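Ituvdale Club Manager
Set-up Guide, Section 4: Transfer Windows and Player Registration

Revised May 21, 2022

Set up your transfer windows before you add any players. The registration form checks every new player against the open window, and a player entered with no window in place is saved as Pending. You will need the league administrator login for this section. Club secretaries can view the windows but cannot change them.

4.1 Create a transfer window

1. Sign in and open League > Calendar > Windows.
2. Select Add Window.
3. Type a name. Club staff will see it on their home page, so keep it short.
4. Enter the opening and closing dates. Both days are included in the window.
5. Choose a closing time. If you leave this blank, the window closes at midnight local time.
6. Select the divisions the window applies to, then select Save.

Note: A division can belong to only one open window at a time. If the dates overlap, error 433 appears and the second window is not saved. Change the dates or remove the division from one of the windows.

4.2 Set the squad limit

1. Open League > Rules > Squads.
2. Enter the maximum number of registered players for each club. The default is 20.
3. Enter the number of loan players allowed within that limit. The default is 2.
4. Select Apply to All Clubs, or tick single clubs in the list.

Caution: Lowering the limit after clubs have registered players does not remove anyone. Clubs over the new limit are locked until they release players themselves.

4.3 Fill in the club page

Each club has a public page with its name, ground address, colors and header picture. The header picture can be anything that suits the club or its town. Wide pictures work best – tall ones are trimmed at the top and bottom when the page is opened on a phone.

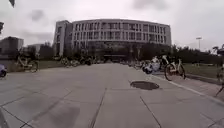 Figure 4-1. Header picture, wide format.

To add or replace the picture, open the club record, select Page > Header, and choose a JPG or PNG file. The old picture is deleted as soon as you save.

4.4 Record a transfer

1. Open the player record and select Transfer.
2. Choose the new club from the list. The two clubs must be in the same league database. For a player coming from outside, use New Registration.
3. Choose Permanent or Loan. For a loan, enter the return date.
4. Attach the signed release form as a PDF.
5. Select Send for Approval.

The selling club, the buying club and the league each get a message. The player stays eligible for the selling club until all three have approved – after that, the record moves over and the shirt number is cleared.

Note: Goals, appearances and cards stay with the player. Suspensions also carry over, and the remaining matches are served at the new club.

4.5 Import players from an older system

Files from Cladetti and Yokoyama can be read directly. For any other system, save the list as CSV using the column order in Appendix B.

1. Back up the database.
2. Open Tools > Import and choose the file type.
3. Run Test Import first and read the report.
4. Correct any rows marked in red, then select Import.

Caution: Do not close the browser during an import. If the connection drops, message 1087 is shown at the next sign-in. Restore the backup and start again from step 2.

The Jonham sample league, installed with the program, can be used for practice. Delete it from Tools > Sample Data before the season starts, or its clubs will appear in the public tables.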